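Collecting Remote-Control Demonstrations for a Kitchen Pick-and-Place Task
Project report, Ellisstead robotics lab course
01/05/2019

1. Background

The arm in our simulated kitchen learns from recorded examples. A person drives the arm through the task, the recorder stores joint angles and gripper commands, and a policy is fitted to the result. This report covers the recording side only. Training is described in the second report.

2. Setup

The scenes were built in Wurix, the simulator used in the earlier course project. The operator holds a six-axis hand controller and watches the rendered view on a monitor. Controller motion is scaled down by a factor of 4 before it reaches the arm, so a large hand movement gives a small gripper movement. We first tried a one-to-one mapping. Operators overshot the object on most approaches and the setting was dropped in March.

The gripper command is binary. Partial closing was possible in the software but made the logs harder to segment.

3. Procedure

Each episode begins with the arm at rest above the counter. The operator moves to the target vegetable, closes the gripper, lifts, carries it to the named destination and releases. An episode is kept if the vegetable ends up at rest on the destination and no other object has been moved. Failed episodes are stored in a separate folder with the full log.

We set a target of 3,000 kept episodes and finished with 3,271. A further 170 were discarded for dropped controller packets, which left gaps in the joint record.

4. Observations

Long vegetables were harder than round ones. The operator has to turn the wrist so that the fingers close across the short axis, and depth is difficult to judge on a flat monitor. Most of the recorded pauses occur just before the fingers close.

The layout used for the vegetable episodes has an eggplant on a round plate and a cucumber on a wooden serving tray, with the arm working from the near side of the counter.
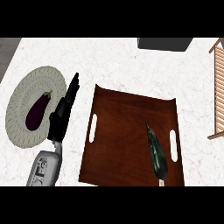 Rajan asked at the review whether the pauses should be cut before training, as a policy may learn to stop and wait at the same point. We kept them in the stored data and added a flag to the log, so they can be filtered later.

5. Remaining work

The Hevholm controller driver still loses packets when the recorder writes to a network drive. Local writes avoid the problem. Hand-guided recording on the physical arm has not been started.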